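3. Method

3.1 Sample and setting

The study measured how much cooked food is left uneaten at shared evening meals, and whether the size of the serving dish affects the amount. Meals were recorded in October at two student houses, Standitz and Lindia. Both houses cook from a common budget and eat at 18:30. A total of 696 individual servings were recorded over 26 meals.

Each diner took food from a shared dish into a bowl or onto a plate. Bowls and plates were weighed empty, after serving and after eating, on a kitchen scale with a maximum load of 4000 g. Readings were taken to the nearest gram. Cutlery was removed before each weighing.
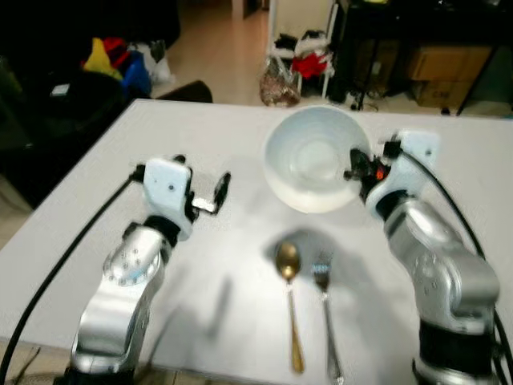
Drinks, bread and fruit were left out of the totals. Bones and peel were weighed separately and subtracted from the leftovers. Where a diner took a second helping, the two helpings were added together and treated as one serving.

3.2 Serving dishes

Large dishes were used for the first half of the meals and small dishes for the second half. The menu was repeated in the same order so that each recipe appeared once with each dish size. Recipes came from the Evamon meal plan, with portions adjusted to the number of diners.

4. Results

Mean leftovers were lower with the small dishes in both houses. The difference was clear for rice and pasta and very small for soup. Servings of less than 100 g were rarely left unfinished under either condition.

Food left in the serving dishes themselves moved in the opposite direction at Lindia, where more was returned to the kitchen when small dishes were used. Most of this was eaten the next day and was not counted as waste.
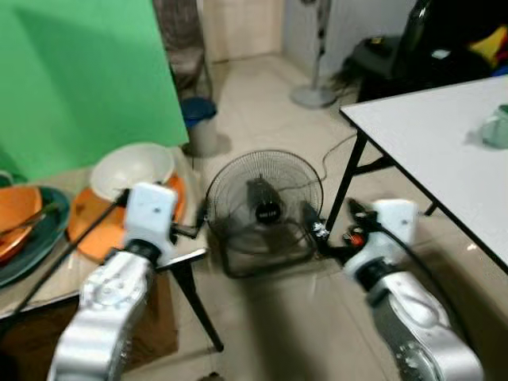

Türkmen, commenting on the draft, asked whether the order of the two conditions could explain the result, as diners may simply have become more careful once they knew their plates were being weighed. The objection is a fair one. The design cannot separate dish size from time, and a repeat study should alternate the dishes from one meal to the next.

5. Sources of error

The scale drifted by up to 2 g during long sessions and was reset before each meal. Sauce left on serving spoons was not measured. Three servings were excluded after the empty weight had not been written down. 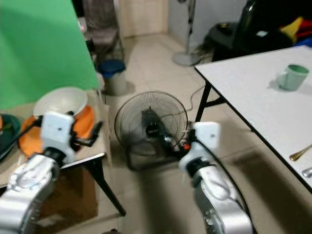 Figure 3. Room with cluttered table (left), floor fan and white table (right).

The raw weights are listed by house and meal in Appendix B.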